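Handheld gripper: left jaw lagging on closure, lost grip on fabric
Grippers and End Effectors > Faults and Repairs

Page 1 of 1

tudirard
Posted Jul 30, 2018

Looking for a second opinion on a jaw fault. The unit is a two-jaw handheld gripper, flat black plate arms, blue ribbed finger pads, one servo driving both arms through a geared linkage. We use it for clothing work on beds and tables. The control board is a Kanent.

Symptom: on a slow close the left jaw stops short and the right jaw travels the rest of the way. The pinch point ends up off centre and the grip force drops. On thick fabric it holds. On a single layer of T-shirt it lets go partway through the lift. Servo current at stall reads 800 mA on a good close and 500 mA on a bad one, so the servo thinks it has arrived when it hasn't.

It started after 6 hours of folding. Cold, it behaves for the first 4 or 5 closes and then the fault comes back.

Done so far: re-zeroed the encoder, swapped the pads left to right, replaced the servo cable. No change. 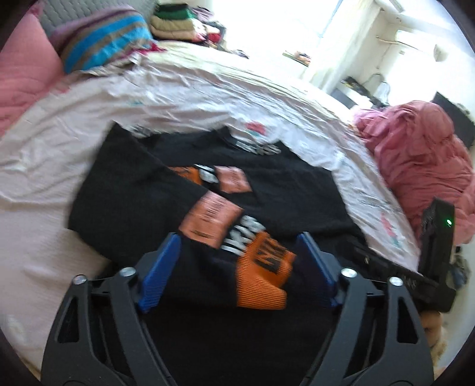

Pinch on the black T-shirt, left pad pressing on the fabric.

Firmware is the April build. I can post the current log if anyone wants it.

----

Liên Triệu
Reply #1

Pivot screws. If they were done up without threadlocker they creep, and depending on the stack they either loosen or wind themselves tighter against the plate. A tight pivot on one side gives you a lagging jaw. Take the linkage off and swing each arm by hand. They should feel the same.

----

idell_bench
Reply #2

I'd disagree with starting at the pivots. A tight pivot pushes the stall current up, and his bad closes read lower. That points to the controller cutting out early. The April build changed the stall detection window on the Kanent boards. Roll back one version and repeat the test before you pull anything apart.

----

Liên Triệu
Reply #3

It reads lower if the logger samples after cutoff. He hasn't said when it samples. Firmware also doesn't explain why one jaw lags the other when a single servo drives both. The asymmetry has to be mechanical.

----

idell_bench
Reply #4

Fair on the asymmetry. I still want the rollback done first. It takes five minutes and it's reversible.

----

tudirard
Reply #5

Logger samples 500 ms after the close command, so it could be either side of cutoff.

Rolled back. Fault still present, same jaw. Linkage comes off tonight.

----

ta_workshop
Reply #6

Separate matter, but please sort out the safety side before you swing those arms. Those plates have cutouts, and the cutouts pass each other near the pivots. We had a bloke at Tạ put a fingertip through one while clearing lint with the board still live. The controller retried the close and he needed stitches. Disconnect the battery. The software disable isn't an isolation, it only stops new commands and a queued retry will still run.

----

idell_bench
Reply #7

The queued retry was fixed two builds ago.

----

ta_workshop
Reply #8

And he has just rolled back a build. Pull the plug.

----

tudirard
Reply #9

Battery disconnected, linkage off. Right arm swings freely. Left arm drags over the last third of its travel. Under the left pivot washer there was a wad of fine fibre packed hard against the plate, mixed with grease. One screw on that side was also tighter than the others, no threadlocker on any of them.

Cleaned it out, new washer, dry lubricant in place of the grease, medium threadlocker on all the screws. Ran slow closes on a single layer for an hour. Both jaws arrive together and stall current is back to 800.

----

Liên Triệu
Reply #10

Lint in grease will do it. Check it again after a week of cotton. If there's fibre back under the washer you need a felt seal or a smaller gap there.

----

idell_bench
Reply #11

Glad it's moving, but the stall detection should have flagged a jaw that stopped short. The board reported a good close every time and the shirt fell out. I'd still log that as a firmware fault. Can you post the raw current trace from one of the bad closes?

----

tudirard
Reply #12

Will do. I'm going back to the April build first so the trace is from the version I normally run, and I'll leave the software disable out of the cleaning procedure and write in the battery disconnect.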